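How a Basketball Tournament Bracket Works

Sports for Young Readers
By Vitória Seixas

A tournament is a set of games played to find one winner. A bracket is the chart that shows who plays whom. It looks like a tree lying on its side. The teams are listed on the left, and lines join them in pairs. Each pair of lines meets at a new line, where the winner's name is written.

Single elimination

Most short basketball tournaments use single elimination. "Elimination" means being removed. A team that loses one game is out. A team that wins moves one column to the right.

Take a tournament with 8 teams. In the first round there are four games, and four teams are removed. The second round, called the semifinals, has two games. The final has one game. The winner has played three games and won all three.

The number of games is always one less than the number of teams. Every game removes one team, and every team except the champion has to be removed.

Seeds

A seed is a number given to a team before the tournament starts. The team expected to be strongest is the number 1 seed. Organizers decide the seeds by looking at results from earlier in the season.

In a bracket of 8, the first round is usually set up like this:

1 plays 8
4 plays 5
3 plays 6
2 plays 7

Add the two numbers in any pair and the total is nine. This layout keeps seeds 1 and 2 on opposite sides of the bracket. They can only meet in the final.

When a lower seed beats a higher seed, it is called an upset. A "lower" seed has a bigger number, so if seed 7 beats seed 2, that is an upset.

Byes

A bracket works evenly with 2, 4, 8 or 16 teams. Each of these numbers can be cut in half again and again until one team is left. The number 10 cannot. Half of 10 is five, and five teams cannot be split into pairs.

The answer is a bye. A team with a bye skips the first round and goes straight to the second. With 10 teams, the organizers use a bracket made for 16 and give byes to the top six seeds. The other four teams play two games. The two winners join the six waiting teams, which makes 8, and the bracket is even again.

Home courts and neutral courts

A home court is the place where a team normally plays. A neutral court does not belong to either team. Many tournaments use neutral courts so that no team has the advantage of a familiar gym. Small tournaments may not have that choice, and all the games are played wherever there is space. The teams walk or ride to one building and take turns on the floor.

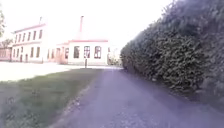
A paved path beside a tall hedge, with a building ahead.

Forfeits

Sometimes a team cannot play. Too many players may be sick, or the team bus may not arrive. The other team is then given the win, and this is called a forfeit. The winner moves ahead in the bracket in the same way as after a normal game.

Each tournament has its own rules about forfeits. They should be written down before the first game and given to every coach.

Try it

Draw a bracket for four teams: Soltov, Deltov, Uchida and Avitton. Make Soltov the number 1 seed, Deltov number 2, Uchida number 3 and Avitton number 4. Soltov plays Avitton, and Deltov plays Uchida. Flip a coin for each game and write the winner on the next line. You will need three flips to find the champion.

Words to know

Bracket: a chart of the games in a tournament
Bye: a pass to the next round without playing
Forfeit: a loss given to a team that cannot play
Seed: a team's rank before the tournament begins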